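Search this site Search
News > Housing and Tenancy
Shares 40

Rudia tenants to receive new repairs timetable from April

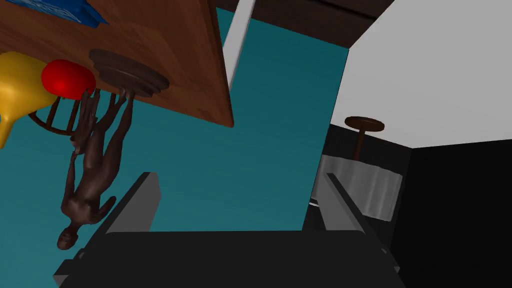 A computer-rendered interior view with a two-fingered gripper.

Tenants of the Bralard housing district in Rudia will be given fixed response times for household repairs under a revised service standard that takes effect in April.

The standard applies to all 3022 homes let by the district, including the flats at Muli which were transferred to its management last year. It replaces the present arrangement, under which repairs are graded as urgent or routine but no date is given to the tenant when a fault is reported.

Under the new timetable, loss of heating, water or electricity will be attended to within one day. Leaks, faulty locks and damaged windows will be attended to within five days, and all other work within 40. Tenants will receive a written appointment and may change it once without losing their place on the list.

The district received more than 400 replies to its consultation on the proposals. The most common request was for evening appointments, and these will be offered on Tuesday each week until 8pm. A proposal to close the repairs counter at Pleltus has been withdrawn – the counter will remain open on weekday mornings.

Where an appointment is missed by the district, the tenant's rent account will be credited automatically. The sum to be credited will be confirmed before the standard comes into force. Shared areas such as stairwells, bin stores and drying rooms are covered by a separate agreement and will be reviewed in the autumn.

Repairs already reported will be dealt with in the order in which they were received. Tenants do not need to report them again. Those still waiting after 100 days will be contacted by letter and offered a date.

Copies of the standard are being sent to every household and will be available in large print at the Pleltus counter. Leaseholders should refer to the terms of their lease – the timetable does not alter their existing responsibilities for work inside the home.

Filed under: Repairs and maintenance, Tenant notices
2 comments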